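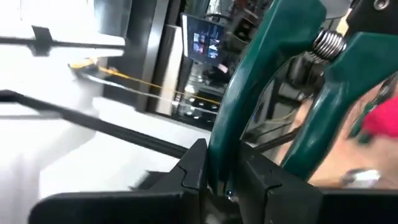 Shears with green handles and a coiled spring.

Koltau Hedge Notes, v13

Plain text records of hedge cutting on the allotments at Zuneck and Culow. 2,000 rows, one per cut. Tab separated, no quotes.

Fields
plot — number as painted on the gate
species — common name, lower case
height_cm — before cutting
height_after — blank if not measured
remarks — free text, spelling left alone

Known problems
Culow plots above 100 were renumbered in August, old numbers kept in plot_old. Privet and box mixed up in the first 300 rows, fix pending. Some heights definately in inches, look for anything under 13.

Loading
Run the Boonchu script first, it strips the blank lines. Needs the folder to be writeable.

Licence
Free to reuse, keep this file with teh data.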